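Subject: Re: [tabletop-arms] Famley kit, anyone got past the first month?
List: tabletop-arms
Sent: Friday, 9:40 pm

> Has anybody on here bought the Famley arm package, the one
> Kirketti resells with the "household skills" subscription? The
> sales page says it handles "everyday packages" and I can't get
> a straight answer out of them about what that means. We'd want
> it for unpacking snack boxes and putting things in bowls at a
> day center. Nothing heavy. My budget holder likes the price
> and I don't trust it.
>
> Also, is the subscription required, or only strongly hinted at?

Second question first. It's required in the way that a hotel minibar is optional. The arm moves without it. You can jog the joints, record a path, play the path back and feel like you own a very expensive music box. Anything where the arm looks at an object and decides what to do about it goes through the subscription, and that's 150 a month after the trial. The trial started counting on the day Kirketti shipped ours, so a fair piece of it was spent in a warehouse at Villanueva, where I hope it learned something.

We've had the kit since August. I'm doing the write-up for our group and was going to post it here anyway, so you're getting the rough version.

The base clamps on without drama. The cable set is good, properly labeled, and long enough for a real room, which puts it ahead of the last two arms I've had to live with. The manual was translated by somebody in a hurry, but the drawings are right. Calibration took me one evening and went through on the second try. The first try failed with error 564, which the manual lists as "see error 564."

Now, "everyday packages." I asked Famley support for the list and got a PDF with plenty of blue gradients and the phrase "cartons, pouches and more." So I've been feeding it whatever comes into the kitchen, with a bowl next to it as the place to put things. Cardboard snack boxes have turned out to be the most useful test, mostly on account of the flaps.

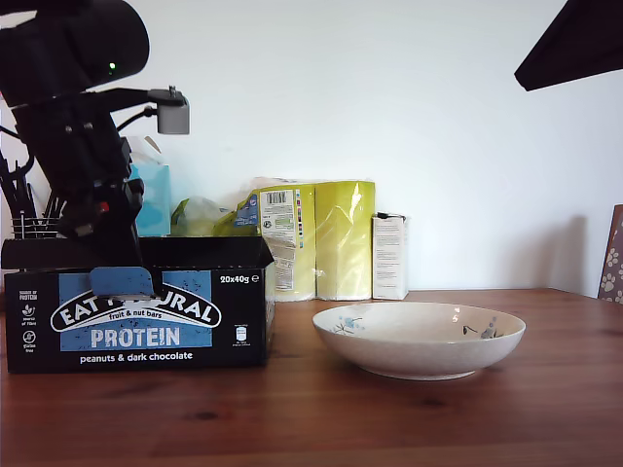
Flaps are where the sales video and I part ways. In the video the box is already open and the flaps have apparently been raised by good parents. On a real box a flap goes where it likes. The stock skill treats anything sticking up near the opening as something to be picked, so it will take hold of a flap with great confidence and then wait to be congratulated. The progress bar says "item secured." I suppose it was.

There are two ways to deal with this. One is to fold every flap down and tape it before you start, at which point a person has done the hard part and the robot is there for the company. The other is to record your own demonstrations and have the subscription train on them. I've gone with the second. Their guide suggests 400 demonstrations for a new skill. I got something I could put up with on a lot fewer, but I was only asking for "leave the flap alone, take a bar," and I was using the same box over and over. Change the brand of snack and you're back to negotiating.

Things that matter if you go this way:

Turn the box so its long side faces the base. Coming in over the short side, the upper joints run out of patience before the fingers reach the far row.

Don't start with a full box if you can help it. Tightly packed bars give the fingers nothing to slide into. Pull 5 out by hand, start there, and work up to full later.

Shiny wrappers bother the depth sensing. Moving the lamp helped more than any setting in the software.

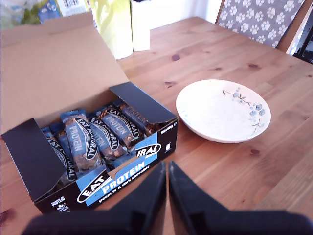

The fingers themselves are fine for this size of thing. They're wide, so aim for the end of a row before you try the middle. I bought the narrow tips from Rustix as well and have mixed feelings. They get between wrappers more easily, and they also mark the wrappers, and at a day center you'll hear about that. If you order them, check the screw length against your gripper first. Mine came with screws for the older one. Rustix swapped them without a fuss, I'll give them that.

Putting things in a bowl is the part you can stop worrying about. Use a heavy one with a low rim and tell the software the drop height yourself, as the default lets go from high enough to make a statement.

As for your budget holder: the price on the page is the arm, the gripper and the clamp. Add the subscription for a full year, then add whatever your own evenings are worth, and send that number upstairs. If it still looks cheap, buy it. I don't regret ours, but I like fiddling with this stuff and the people at your center might prefer lunch.

One thing I haven't tested is having somebody else reach for the same box while it's running. The stop button works when I press it. The contact stop worked when I leaned on the forearm, a little later than I'd have liked. Ask Kirketti for the contact figures in writing before you put it anywhere near your visitors, and if they send you the PDF with the gradients, ask again.

I can share my recordings if your arm is the same revision. It's on the sticker under the base, so read it before you clamp the thing down. I read mine after.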